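Review: Allska mini fridge as a task prop for a student robotics club

Our club has spent this term on the household round of the Trarnlow competition, where a two-armed robot has to open a fridge, take things out and put them back. Before any of that we record people doing the same jobs by hand, with a head camera. We bought the Allska for this and I have now used it through 1013 recordings.

It is small and white, stands on the floor, and the door opens to the right.

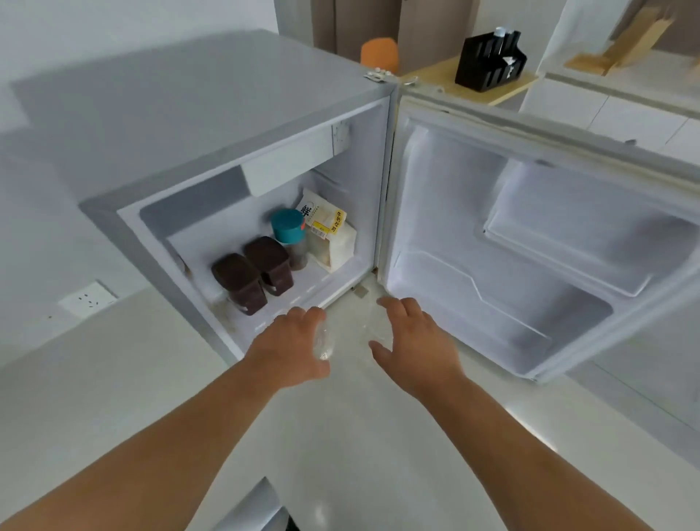
The door swings wide enough to keep out of the way of both arms, and that matters more to us than cooling. The interior is plain white, fine for dark bottles and jars but poor for clear plastic. Our tracking software lost clear bottles far more often than anything else. We ended up putting coloured tape on ours.

Height is the main drawback. Standing on the floor it makes everyone crouch, and the recordings come out at odd angles. The Lornness we borrowed last year was taller and easier on the knees, though its door stuck.

The grip at the top is recessed, so there is nothing to hook a finger round from the front. People manage by steadying the body with one hand and pulling the door with the other. Our gripper needed new fingertips, printed 6 times before they held.

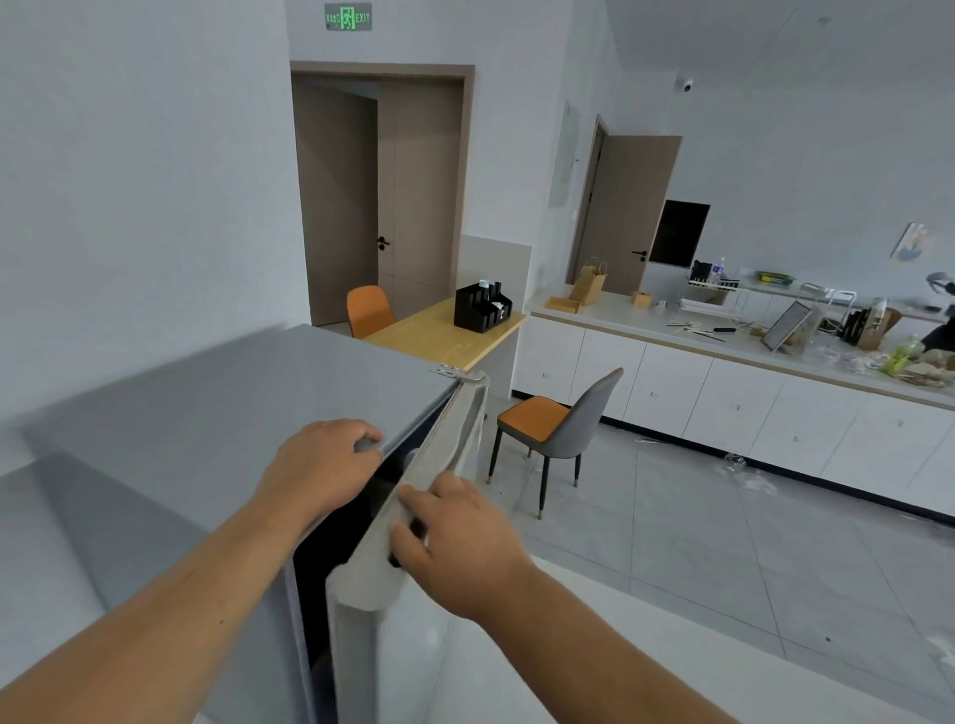
Wear and cleaning

After 1000 openings the gasket still seals and the hinge has not loosened. The white lining marks easily – wipe it before each session or the stains end up in your data. Soft packets are the hardest load. Bread bags slump against whatever is next to them and wrapping catches on the ridges, so leave those until the club can do jars reliably. 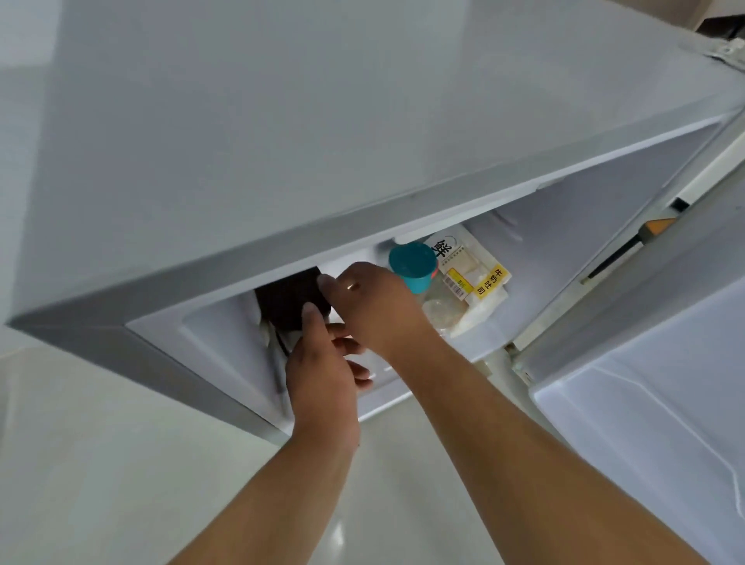

Dehua Deng: We run the same fridge at Harahap and raised it on a low bench. It cured the crouching, but bolt it down, as a hard pull on the door will shift it. I agree on the fingertips. Rubber ones worked better for us than printed.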